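Can a machine tidy the lounge room yet? My thread after 2 weeks of simulated chores with Lurnora.

1/ Chess pieces left lying about are my favourite test. Tapered, knobbly, dark brown on deep red - a nightmare of a colour combo!
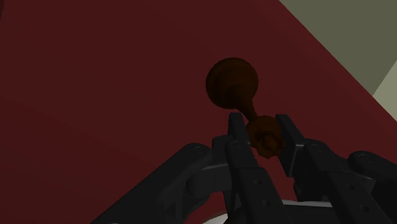 2/ Fingers either side of the narrow end is the grip I'd use too. Over 766 tries our best run was 71 in a row, and I may have yelled.

3/ Soft furniture is harder. A bowl on a sofa seat sits however it likes, and there's a chess piece right in front of it. 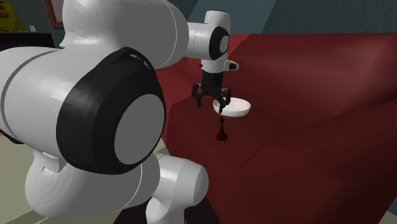

Still, I'd give it until December before I trust it with my real couch - and my good bowls are staying in the cupboard.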